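Seit Mai haben wir die Hand von Clutik zum Testen da, und ich muss jetzt mal ein paar Sachen loswerden.

Kurz zum Paket: Hand, Kabel, Netzteil und 28 Seiten Anleitung — die ersten 21 könnt ihr überspringen, ehrlich! Die Software kommt von Plistudard und lief bei mir nach einem Kaffee.

Erste Aufgabe: Paprika und Teller. Klingt langweilig, ist aber fies, weil das Ding so glatt und bucklig ist.
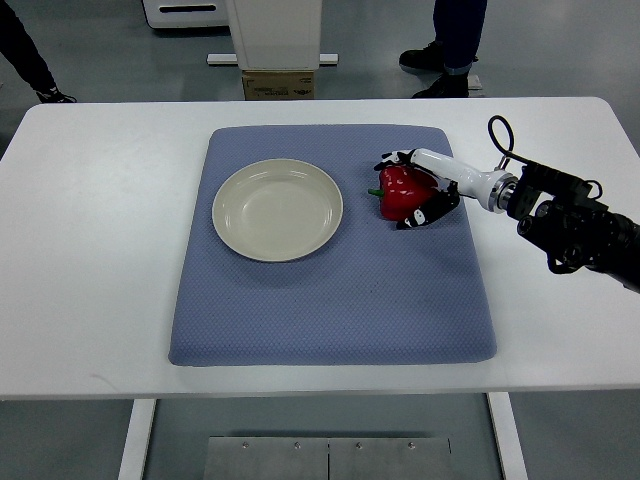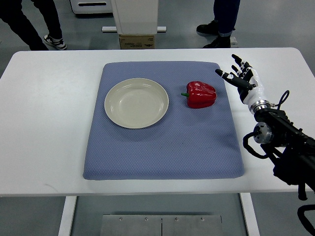
Roter Paprika, heller Teller, blaue Matte:
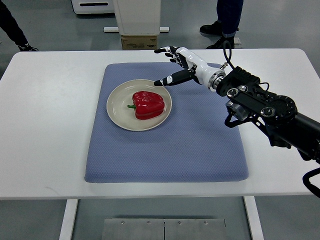
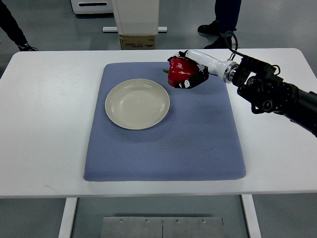
Wurde gefragt: Kann man die Hand auch erst mal mieten?
Mieten geht, über Jeton für 526 Euro im Monat, Kaution 2000 Euro. Den Versand zahlt man selbst.

Was mich nervt: Die Griffkraft stellt man in einem Untermenü ein, das ich jedes Mal neu suche. Und der Lüfter vom Netzteil pfeift.

Was ich mag: Gespeicherte Griffe kann man umbenennen. Meiner heißt jetzt "Gemüse sanft" :)

Nächste Woche kommt der Greifer von Furukawa dran, gleiche Aufgabe. Wünsche fürs Gemüse gern in die Kommentare!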